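Bench notebook – Tundham carrier board, June

Third firmware drop from Sterkness. The release note says "improved boot stability," which I take to mean it now fails the same way every time. Cold boots: 5 tries, 4 good, and one that sat at the memory training code until I got bored and went for coffee. 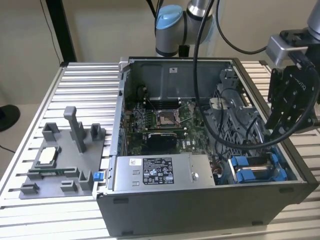

2 min read

Luana thinks it's the power sequencing. The 3.3 V rail comes up before the embedded controller has made up its mind, and the data sheet is vague in the way only a preliminary data sheet can be. She wants a scope on both rails before we write to Cludaden again. Fair – our last mail to them came back with a link to the data sheet.

Welington found 2 resistors on the strap network that don't match the schematic. They do match the previous schematic. Swapped them on board B, left board A alone for comparison.

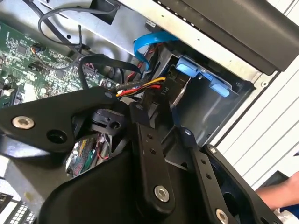

Overnight plan is 1,000 power cycles on B with the serial log running to the share, if the share has any room left. Sales has already promised the customer samples, so naturally the log should come out clean. Still to do: label the old resistors, ask Luana for her probe back.

Filed under: Embedded, Boards & Firmware

We use cookies to remember your preferences. Accept | Manage settings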